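Wrist-only input for deformable picking: does the Naylor result hold up?

Forum > Manipulation > Learning and Control
Started by kestrel_ctl, 30/06/2024

kestrel_ctl
Has anyone tried to reproduce the wrist-only result from the Naylor write-up? The claim is that for thin-film items (bags, pouches, loose packaging) a policy fed only by the wrist camera does better than the same policy with wrist plus overhead. Same architecture, same demonstrations, overhead stream dropped at training time.

I reran it on our Windley arm. 50 evaluation trials per condition, 3 seeds. I get the same sign but a smaller gap, and one of the seeds has the order reversed. Before I spend more time on it I would like to know whether others see an effect at all.

Setup in short: parallel gripper, position control, action chunks, no force input. The task is to grasp a plastic bag near the top, lift clear, and release in the target area. Item order randomized per block.

mt_halvard
Three seeds with one reversed is not a result. What is the spread within a seed?

kestrel_ctl
Wide. Reset quality dominates. A bag never goes back to the same shape, so the initial state distribution is whatever the operator's hands do that day. I ran the conditions interleaved for that reason. The original ran them in sequence as far as I can tell from the appendix.

mt_halvard
Then the original has a drift problem and you have a variance problem. Interleaving was right. I would do paired resets: photograph the start state, run condition A, restore by overlaying the photo, run condition B. It doesn't give you identical folds but it gets the centroid and the orientation of the neck close.

slow_encoder
We tried overlay resets with film. The neck matches, the rest doesn't, and the policy mostly cares about the neck, so it's good enough. Expect the reset to take longer than the trial.

On the original question: we saw the effect with the Fevis data too. My explanation is that the overhead view lets the network memorize bin layout. With 2 layouts in training it learns a mapping from layout to reach target and stops using local cues. Take the overhead away and it has to look at the item. If that's correct the gap should shrink as you add layouts.

kestrel_ctl
How many layouts did you go up to?

slow_encoder
Not enough to make a curve out of it. The gap was smaller with more layouts but I wouldn't publish the plot.

parity_bit
I disagree with the memorization story. If that were the mechanism you would see the combined policy fail in the reach phase, going to the wrong place. In our logs it reaches fine. The failures are at closure. The fingers close slightly too high or too low on the neck and the film slides out on the lift. That is a precision problem in the last part of the approach, where the overhead camera sees the back of the gripper and not much else. You are feeding the network a stream that carries no information exactly when it needs it, and it doesn't learn to ignore it from a small demonstration set.

mt_halvard
Both can be true. Has either of you split failures by phase and reported it per condition?

parity_bit
Yes, by hand. Reach, closure, lift, transport, release. Closure and lift account for most of the difference between conditions. I'm not going to post numbers from hand labels done by one person.

slow_encoder
Fair point on phase. Ours were labeled success or failure only, so I can't rule your version out. I'd still expect layout to matter for items near a wall.

tendon_slack
Coming at this from the hardware side. What fingertips is everyone using? Film on smooth hard pads slips regardless of what the policy sees. If one group has compliant pads and the other doesn't, you're comparing grippers.

kestrel_ctl
Stock pads here, same pair for all conditions, cleaned between blocks. So it may shift absolute success but it shouldn't favor one condition.

tendon_slack
It can. If the pads are forgiving, a sloppy closure still holds, and the advantage of the better view disappears. If they're slick, small closure errors become drops. Pad friction sets how much closure precision is worth. That could be your smaller gap right there.

kestrel_ctl
That's a reasonable hypothesis and cheap to test. I have a second set of pads from Farar in a drawer. I'll rerun one seed with those.

ohmic_drift
A different objection. The wrist view isn't as clean as people here are implying. Once a bag is held, it fills most of the image. The policy then has to decide transport from whatever shows past the edges of the film. With opaque items you'd be nearly blind. With translucent film you get some signal through it, but the color and contrast shift with every fold, and I don't know of any encoder in this size range that was pretrained on anything like that.

parity_bit
Agreed that it's occluded after the grasp. I'd say it matters less there. By then you have joint positions and a fixed release area. Closure is where vision does the work.

ohmic_drift
Fixed release area is doing a lot in that sentence. Move the release target and I'd expect wrist-only to fall apart.

kestrel_ctl
The original keeps it fixed, and so do I. So the honest version of the claim is "wrist-only is better for grasping film when placement is not visually conditioned." That's narrower than the title of the write-up.

mt_halvard
Much narrower. I'd put that in the first line if you post a replication.

slow_encoder
You could test it without collecting anything new. Keep both cameras, mask the overhead stream before closure and the wrist stream after. If parity_bit is right the pre-closure mask recovers the whole gap.

parity_bit
Do it with a learned mask token, not zeros. Zeros are a valid dark image as far as the encoder is concerned.

ohmic_drift
And train with the mask. If you only apply it at test time you're measuring distribution shift.

kestrel_ctl
Noted, both. I'll train with a phase-gated mask. Phase comes from the gripper width signal, which is noisy on film: there's almost no thickness to stop the fingers, so "closed on film" and "closed on nothing" read nearly the same.

On occlusion, I went back through wrist frames from the held phase to see what is left to work with.

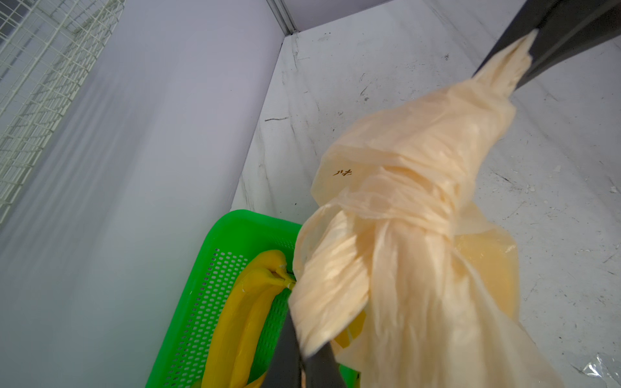
Width is the weak point in the gating, so I'm considering a small classifier on the wrist stream for held / not held, trained on the same demonstrations. It adds a component that can fail, but it would fail the same way in every condition.

ohmic_drift
So there's some background left around the bag. More than I would have guessed. The wall and the mesh are enough for a coarse pose, if the encoder picks them up. The green basket too, although if the basket moves between trials it's a distractor as much as a cue.

slow_encoder
That goes back to my layout argument. Wall, seam, mesh: those are fixed features of the cell. A wrist-only policy can memorize layout too, it just has less of it to look at.

parity_bit
Less of it, and from a viewpoint that changes with every motion. Memorizing from that is a harder problem for the network than from a static overhead.

slow_encoder
Harder is testable. Cover the mesh, rerun, see if transport degrades.

tendon_slack
Look at where the film is pinched. The neck is twisted tight there, so friction is carried by a gathered rope of film and not a flat sheet. Grasps like that will hold on almost any pad. The interesting trials are the ones where it closes on a single layer. If you label anything extra, label that.

kestrel_ctl
Adding it: gathered versus flat at closure, judged from the wrist frame. I'll get a second person to label a subset so there's an agreement number to report.

mt_halvard
Blind the labelers to condition.

kestrel_ctl
They only see the wrist frame, which exists in all conditions. Filenames will be shuffled.

Current plan: phase-gated mask, trained in. Second pads, one seed. Overlay resets, paired. Held classifier in place of the width threshold if the agreement is decent. Layout sweep goes last as it needs new demonstrations, so probably not before September.

slow_encoder
If you send me the reset protocol I can run the layout part on our side in parallel. Different arm, but the comparison is within-rig anyway.

parity_bit
Still predicting the pre-closure mask closes the gap. I'd put the covered-mesh run before the pads, it's an hour of work.

tendon_slack
Pads first. If the gap moves with friction, you'll need to redo the mask runs on both sets.

kestrel_ctl
Pads first, then mesh. Protocol is in your inbox, slow_encoder. The overlay script assumes a fixed camera mount, so check the offset in the config before the first block.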